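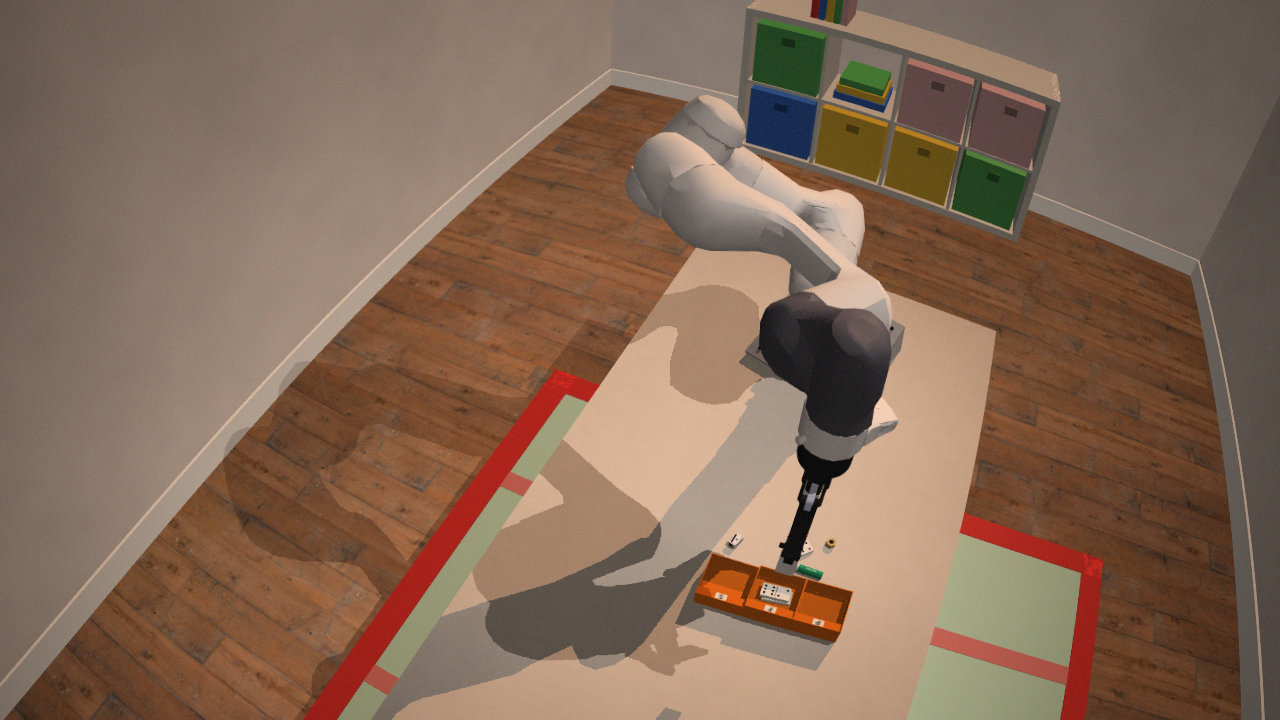

Budgeting a Small Sorting Cell: Simulate First, Then Order

Reading time: 2 min
2022-10-18

The steps below follow the planning sequence used for the Dakex sorting cell at Etell. The task is small-part sorting: one arm, one parallel gripper, one tray with three compartments. The layout was built in simulation before any purchase request was written.

Step 1. Fix the task before the arm

List the parts to be handled and measure the smallest and the largest. Include awkward shapes. Flat rings, short cylinders lying on their sides and thin cards each need a different approach from the fingers. If one gripper cannot cover the list, budget for a second set of fingers now – a change after delivery means a new order and a new fixture.

Step 2. Model the work surface

Draw the surface at full size and place the mounting plate on it. In the rendered layout the arm reaches across the surface and the gripper points straight down over the back edge of the orange tray. Check that pose at every compartment, including the far corners. Then check the elbow. A folded arm takes up room behind and above the base, and shelving near the back of the cell should be in the model.

Step 3. Set the reach margin

Move the tray 63 mm farther from the base and run the same picks again. If any pick fails, choose the next arm size or move the plate. Moving the plate costs nothing at this stage.

Step 4. Split the budget

Use separate lines for the arm and controller, the gripper and fingers, the mounting plate and surface, the trays, and installation. Trays are cheap but wear out. Order two per station. For the Dakex cell, the lines other than arm and controller came to over $2,000, and installation was the largest of them.

Step 5. Request quotes

Send the same layout file to each supplier. Etell used Grividmont and Mahama. Ask for:

- delivery time in weeks
- price of spare fingers
- software license terms, per seat or per arm
- return conditions for an unopened controller

A lead time of seven weeks puts an order placed in mid-October into December. Check holiday closing dates at the receiving dock before signing.

Step 6. Hold the order until the model is frozen

Save the final layout under a version number and quote that number on the purchase order. Later changes to tray position or plate position go in as a new version.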